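Three grippers, one wicker basket

By the time I got to Mostov's workshop in Prikton, Hadiza Nwosu had already burnt the toast and was eating it anyway. She was supposed to be showing me a pair of robot arms. First we had to find a screwdriver, and then the other screwdriver (the one that fits), and by then I'd been handed a mug of tea and a cardboard box and told to pick something out of it.

The box was full of hands. Well, grippers, but you do start thinking of them as hands very quickly. Some had rubber pads the size of a thumb. One looked like a set of salad tongs. Hadiza runs the testing here with Guilan Jin, and between them they've bolted 34 different pairs of fingers to the same arms over the past year, which is a lot of small screws on the floor.

I'd come because I wanted to know how you choose. If you read the brochures, every gripper is strong and gentle and picks up everything from an egg to a brick. Guilan reads the brochures too, mainly for the mounting holes. "The numbers are fine," he told me. "They just never tried it on my stuff."

His stuff is the sort of thing you have in your kitchen: cups, cloths, a sieve, a basket. We settled on 3 grippers for the day. The first was Fudireck's, which has a soft, wide grip and a lovely quiet motor. The second came from Marchand and has a harder, faster pinch, with a noise like a stapler. The third was the workshop's own, with long black fingers that Vernon Perron designed and has redesigned ever since, usually the night before somebody visits.

Each one got 20 goes at each job, and I got to press the button for most of them! You'd think that would get dull. It really doesn't, at least until lunch. The Fudireck was a delight with the cloth, it just sort of gathered it up like a cat with a blanket, and then went completely to pieces over the sieve handle. The Marchand was the other way about. It grabbed the handle first time and every time, and then bit down on a paper cup so hard that Guilan had to go and get a new sleeve of them.

Money comes into it as well. A set of printed fingers costs Mostov very little, while one of the ready-made grippers I was shown was 400 pounds before you'd bought the cable. Vernon thinks you should always make your own. Hadiza thinks Vernon should always make his own and that everybody else should be allowed to go home at six.

After lunch we did the basket, with a red cube sitting in it.

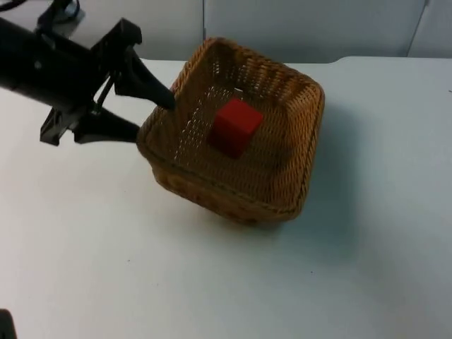
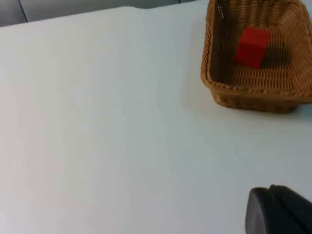
Baskets are my new favourite test, and I'd happily watch them all day. A cup has a smooth lip and a definite thickness, so you can tell the arm how far to close and it's done. Wicker gives a bit, it's lumpy, and the rim is fatter than the wall under it. In the first picture one fingertip is over the left rim with the other against the outside, and the whole basket has gone over at a tilt. I found myself holding my breath over that cube. Hadiza watches the fingers, but Guilan hardly looks at them at all; he keeps his eye on whatever is inside, and he scores a go as failed if it ends up anywhere he wouldn't want his lunch to be.

The cameras deserve a word too, and I nearly forgot them, as I suspect most buyers do. Mostov uses a fixed one by the table and a little one that rides at the wrist. I'd assumed the wrist one would win every argument, being so close. But turn the wrist away and it can spend its time gazing at a big patch of bare tabletop, while the fixed one carries on seeing the lot. Guilan wouldn't give up either of them. If he had to save money he'd take it off the gripper.

So which would I buy? For cloths and soft things, the Fudireck, no question. For handles, the Marchand, if you can stand the racket. For baskets I'd want another day with Vernon's long fingers, and he has promised me a new set in July, with a different tip that he drew on the back of my parking ticket.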